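Ostholm Open Government Project
Progress report to the Fjeld Fund, December

Dear Helge Blomqvist,

Thank you again for your patience while the ministry reshuffle ran its course, and for the kind note you sent when the second deputy minister left. We had built good working ties with her staff, so it has been a season of introducing ourselves all over again!

Vacancies tracker

Our public list of senior posts now covers 90 positions across 7 departments. Of those, 30 are held by acting officials, and three have had no one in them since the spring. The Wallent Courier has begun quoting the list in its council pages, which pleased us all very much.
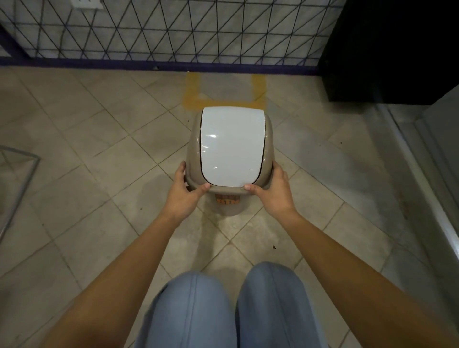
Small bin with a white swing lid.

Hearings

Stellan Grønli sat through every confirmation hearing this quarter (some of them very long) and his summaries are on the site. The transcripts from Clokon arrive later than we would like, and we are still talking with them about it.
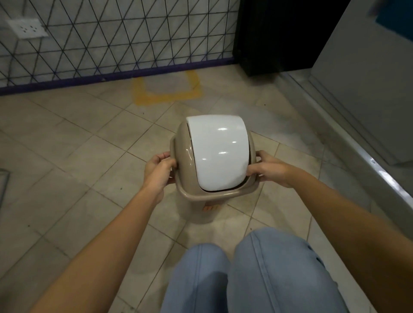

Next quarter

We hope to add the regional agencies, starting with ports and customs. The travel line is underspent, and with your blessing we would move what is left to translation.

With warm regards from all of us in Ostholm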